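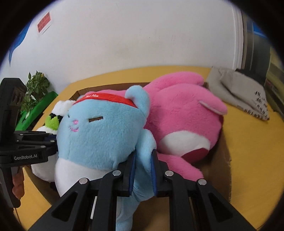 Blue cat in the gripper, pink plush behind it.

2 min read

bultano_7
We're at 246 demos of the plush box task. Do I keep the grasps on the lower part of the toy, or only count limbs?

cekis
Limbs only. Mixed grasps muddled our policy in March.

findden80
Disagree. We kept both at Findden and the model coped fine. Cut the variety and it fails on the first toy lying sideways.

cekis
How many did you have, though?

findden80
1668.

bultano_7
We won't get near that. Limb grasp for comparison: 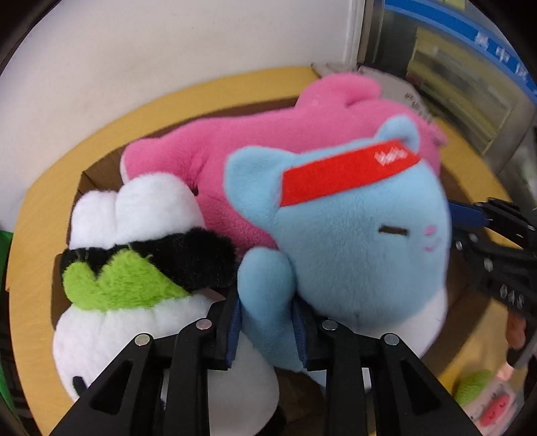
Same cat, held by a limb.

cekis
I'd keep that one. Label the others and train without them first.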